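Chapter 4
The Work Surface and the Things Kept on It

Reading time: 15 minutes

A kitchen is judged in large part by its work surface. Cooks stand at it for longer than they stand at the stove, and most of the small tools in the room are picked up from it and put back on it many times in a single meal. This chapter considers the surface itself, the tools that rest on it, and the upright stands and holders that share the space.

The material is drawn in part from the course taught at the Clermont training kitchen. Students there begin with a bare table and a very short list of items, and add to it only when a task calls for something more. Three terms are used throughout:

Field - the open part of the surface, where the work is done.
Station - the fixed place of a stand, rack or holder.
Rest - the position in which a hand tool is laid down between uses.

The station should be settled first. A stand with a heavy round base may be set well away from the cook, provided that it does not force the arm to reach around it. The rest is settled next. A spatula laid flat, with its handle clear of other items, can be taken up again without a change of grip.

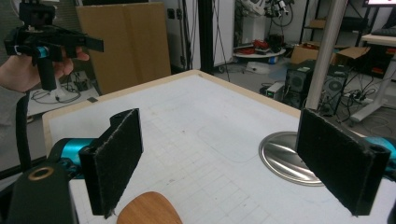
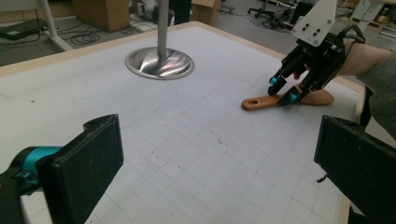
A white tabletop with a light wooden edge and a metal pole on a round steel base. In the second view, a wooden spatula lies flat, its handle pointing left.

4.1 Choosing a Surface

Pale surfaces show crumbs and smudges readily and are therefore easier to keep clean, though they also show wear. Dark surfaces hide both. A ruled or marked surface has a further use in teaching, as it allows a tool to be returned to the same spot each time - a habit that beginners find difficult at first.

Height matters as much as color. The surface should allow the forearm to slope slightly downward when the hand is flat. Where several people share one table, the height should be set for the tallest regular user, and a firm platform provided for the others.

Related chapters
Chapter 3: Light and Floor Space
Chapter 5: Wooden Tools and Their Care
Chapter 6: Racks, Hooks and Stands
Appendix B: The Clermont Table Exercises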